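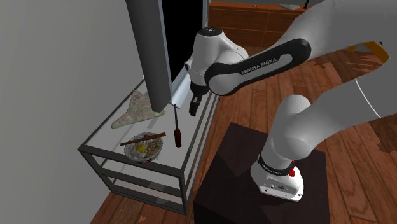 Slide 1. Franka arm on its pedestal, simulated cell, gripper over the right side of the table.

Opening. The talk compares two grippers and two controllers on one arm, all in simulation. The grippers are the stock parallel hand and the Dudent replacement fingers. The controllers are Testuner in joint impedance mode and the Parsons position controller. State early that no hardware numbers are shown.

Slide 2. Test matrix. 324 episodes in total. Same room, same glass-topped table, same start pose for the arm. Object placement is randomized, with the seed logged per episode. Mention that the Parsons controller got the same gains throughout. Someone asked about that in May.

Thin objects are the hard part of the set. A chopstick gives the fingers very little contact area, and when it is held upright any slip shows up as rotation at the tip.
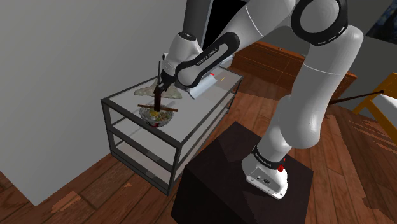 Contact settings matter more than finger shape for this task. With default friction both grippers scored the same. After the friction pass, 249 episodes counted as successful, and most of the gain came from the impedance controller. Go slowly on the plot; the left axis is tip error, the right axis is grip force.

Slide 4. Cameras. Two views were logged, one fixed in the room and one at the hand. The Zendberg policy was trained on both, then run with each one removed. Dropping the hand view cost 27 episodes. Dropping the room view cost fewer, but the failures were worse: wrong object, full reach. 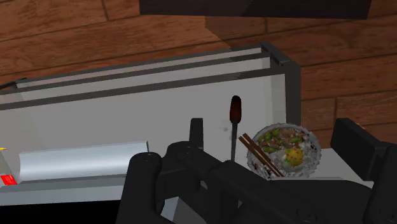
Slide 5. Hand view. Gripper in the foreground, screwdriver and food bowl behind it.

Point out how much of the hand view the gripper takes up. The bottom of the screwdriver shaft is hidden, so the policy has to infer where it ends. Same for the lower part of the bowl.

Slide 6. Open items. Camera mount offset not yet swept. Latency fixed at 127 ms for all runs. Finger pad wear is not modeled. Leave this slide up for questions.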